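Fraser Street Shared Workshop
Frequently asked questions

Last updated May 20, 2020

We are closed to walk-ins for the moment, but bookings are open again and so, apparently, is everyone's inbox. Please read this page before you write to us. Ravindran answers the email, and he answers it in the order it arrives, including the ones marked URGENT in capitals.

MEMBERSHIP

Do I have to be a member to use a bench?
Yes. The casual rate ended in March and it isn't coming back. It cost us more in lost chisels than it ever brought in.

What does it cost?
$60 a month, billed on whatever day you joined. There is no joining fee. There is a key deposit, and you get it back when we get the key back, a connection that has surprised several former members.

Can I share a membership with my partner, brother or flatmate?
No. We have met your brother.

Can I pause it?
Yes, for up to six months. Email before your billing date. If you email the day after, Ravindran will be sympathetic and you will still have paid.

Do you offer a student rate?
Half price with a current card. A card from 1998 is a lovely souvenir.

BOOKING AND HOURS

How do I book?
Through the members' page. Pick a bench, pick a time, and you'll get a confirmation. Phoning us does not constitute a booking, nor does telling whoever happened to be sweeping.

How many people can be in at once?
Ten, until the rules change. That includes you, your helper and the friend who is only popping in to look at the bandsaw.

How long can I book for?
Up to four hours at a go, with packing up inside the four hours. If your booking ends at two, somebody else's glue is already on its way up the street.

I turned up late and my bench was gone. Why?
We hold it for half an hour. After that it goes to the waiting list, and the waiting list lives close by.

Can I work at night?
Hand tools only after eight. The neighbours at Elden Court have been very decent about the thicknesser and we'd like them to stay that way.

TIMBER AND STORAGE

Can I leave my project there?
On the racks, with your name and a date on it, for three weeks. Masking tape and a marker are by the door. Anything with no name on it becomes an offcut, philosophically at first and then with a saw.

Is the offcuts bin free?
Free to members for small stuff. Please don't bring a trailer.

Can I use reclaimed timber?
Yes, once you've gone over it with the metal detector. A new set of planer knives is a dull thing to spend money on and you would be the one spending it. Painted timber from old houses stays out altogether – we have no way of dealing with lead dust and no wish to learn.

Do you sell wood?
No. Kulis Timber does, and they'll cut to length if you ask nicely before the Saturday rush.

BENCHES AND TABLES

What's the long table for?
Layout, drawing, dry assembly and lunch. No glue, no finish, no hammering. It is the only flat surface in the building that we'd swear to in court.

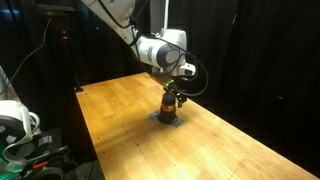 The long table, with what looks like a bottle or thermos on it.

Can I buy one like it?
Not from us. Nithin Ramasamy quoted a member $2,000 for something similar, which ended the conversation. He does run a table-making course over six evenings, and that works out a good deal cheaper if you don't put a value on your evenings.

What finish should I use on my own table?
Hardwax oil if you want to be able to patch it. Polyurethane if you have children. Shellac is beautiful and will record every cup of tea you ever drink. Opinions on this differ among the members, at length, so wear earmuffs if you ask it aloud.

My tabletop has cupped. What did I do?
Probably oiled one side and left the other bare, or screwed it down so tight it couldn't move. Finish both faces, use slotted brackets and let it sit indoors for a couple of weeks before you panic.

MACHINES

Do I need an induction?
Yes, for every powered machine, even if you're a tradie with thirty years up. It takes about an hour. You may sigh during it, and most tradies do.

What is the Pluledholm?
The big green lathe. It came with the building and the name is cast into the bed. We've never found a manual, so if you own one, your next month is on us.

Something broke while I was using it. Am I in trouble?
Not if you tell us. Switch it off, hang the red tag on it and send Ravindran Varma an email saying what it was doing when it stopped. "Making a noise" will get you a follow-up email.

Can I bring my dog?
No. He'd be very welcome company, but he won't keep his safety glasses on.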